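# Chapter 3: Woven Cloth

Most of the fabric in a home began as yarn on a loom.
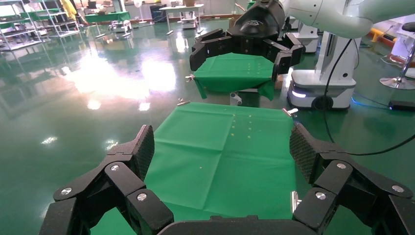 What makes a cloth woven? Two sets of yarn cross each other at right angles, one passing over and under the other. The lengthwise yarns are called the warp, and the crosswise yarns are called the weft.

Warp yarns are put on the loom first and held tight during weaving, so they are usually the stronger of the two. Weft yarns carry less strain and can be softer or thicker. Pull a dish towel along its length and then across its width, and you will often feel a small difference. Pull it from corner to corner — on the bias — and it stretches much more.

This chapter covers the 3 basic weaves: plain, twill, and satin. Plain weave has the most crossings and gives a firm, flat cloth. Twill shows slanted lines, as in denim. Satin lets long stretches of yarn lie on the surface, which makes it shiny but easy to snag.

The last section follows one order at the Zistow mill, from January to delivery. The mill sets up a warp of 3,639 ends and weaves up to 1,900 yards of cotton twill from it. Before you read that section, review the yarn terms in Chapter 2. Words in bold are defined in the glossary.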